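4.2 Comparison of the two hand-held grippers 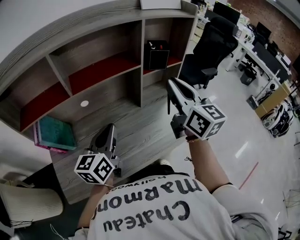

Figure 3. Shelf task with one gripper in each hand. The marker cubes are used for pose tracking.

We compared two versions of the Giria hand-held gripper on the shelf task. Version A has the stock jaw spring. Version B has a softer spring and a longer trigger travel. Both carry the same cube of fiducial markers, so the tracking code did not change between conditions.

Two operators recorded 104 episodes with each version at the Nondville lab. Each episode was limited to 12 seconds. Operators worked with both hands and were free to choose which one reached into the shelf (Figure 3). The order of the two versions was switched after every block.

Version B was easier to close on small bottles, and both operators preferred it. It was worse on books. The softer spring let the jaws open slightly during a lift, and the book turned in the grip — most often when it was picked up by a corner. Version A held books firmly but tired the hand over a long session.

Tracking loss was similar for both. Most losses came when a cube was turned so that only one face pointed at the camera, or when the operator's wrist passed in front of it. We dropped any episode with a gap longer than 600 ms and did not fill shorter gaps by hand. Version B is used for the bottle policies in Section 5, and Version A for the rest.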